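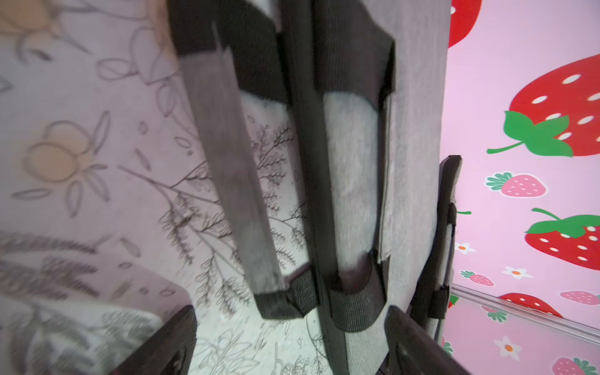 Thursday, a little after four, and Henrique Bettencourt is late. Phone call with a zipper supplier. He waves me to a stool and keeps talking for a while, then hangs up and says, "They want 900 as a minimum. I use maybe two a day. Who are they selling to?"

Bettencourt is 67. Has run Plinine, the alterations shop on Aasen Street in Condcombe, for 26 years. Before that he pressed shirts in Clotusby, which he did not enjoy. "Steam all day. My mother said I looked boiled."

I'm there to ask why fixing clothes got so hard. He doesn't think it did.

"People got shy about it," he says. "They come in whispering. A man has a hole in his elbow and he puts the sweater on the counter like it's a dead cat."

Most of what comes in is hems. Then zippers, then linings, then what he calls the mystery pile, meaning things that were washed wrong. He won't touch leather anymore, his thumbs are bad. Wedding stuff only in winter. Knits he likes, more than he used to.

"A knit tells you where it wants to go. You pull on it a little and you see. Woven cloth, you have to already know."

I ask about prices. He makes a face. A pants hem is twelve dollars and has been for years, and his daughter tells him it should be twenty. She's right, he says. He's going to change the sign in November. He said the same last November.
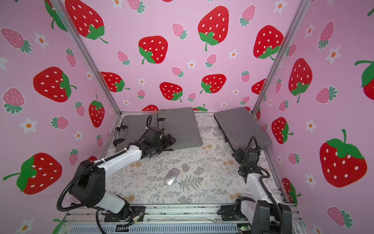 The cheap stuff doesn't bother him the way I expected. He'll sew up a nine dollar shirt if somebody brings it in. What bothers him is seam allowance. There isn't any now. He turns a jacket inside out to show me, runs a fingernail along the edge of the seam.

"Used to be you had this much to let out." Holds his fingers apart. "Now a person gains five pounds and what can I do for them? Nothing. I can add a panel. They don't want a panel."

Customer comes in, picks up a coat, tries it on, leaves without a word to me. He watches the sleeves all the way to the door.

So what should people learn to do at home? Buttons, he says right away. Then a plain hem by hand. He'd skip the machine for the first year. Buy decent thread and one pack of needles and replace them when they drag. Most of the trouble he sees is poeple using old thread that snaps if you look at it.

"Take an old pillowcase, cut it, sew it back. Do it again. It's going to be ugly. Fine, it's a pillowcase."

And wash cold, and quit using the dryer on anything you like. He comes back to the dryer four seperate times.
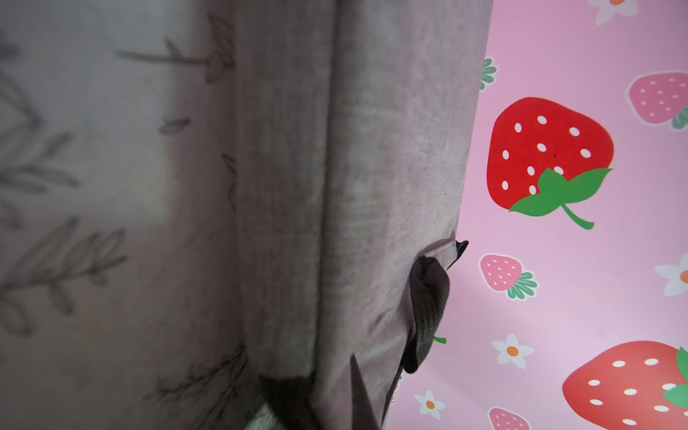 A woman waiting at the counter said she'd never give up her dryer, not with three kids and no yard, and that air drying made her towels feel like toast. Bettencourt told her towels don't count. She asked about school pants. He thought it over.

"Low heat," he said. "And take them out early."

He's not sure who gets the shop. Daughter has a job she likes. There's a student who comes Saturdays, good hands, bad at mornings. He'd sell her the machines cheap if she asked, but she hasn't asked and he hasn't said anything.

By then it's almost five thirty and he has two hems to finish before he closes. Shop is open Tuesday through Saturday. Bring the shoes you're going to wear with the pants.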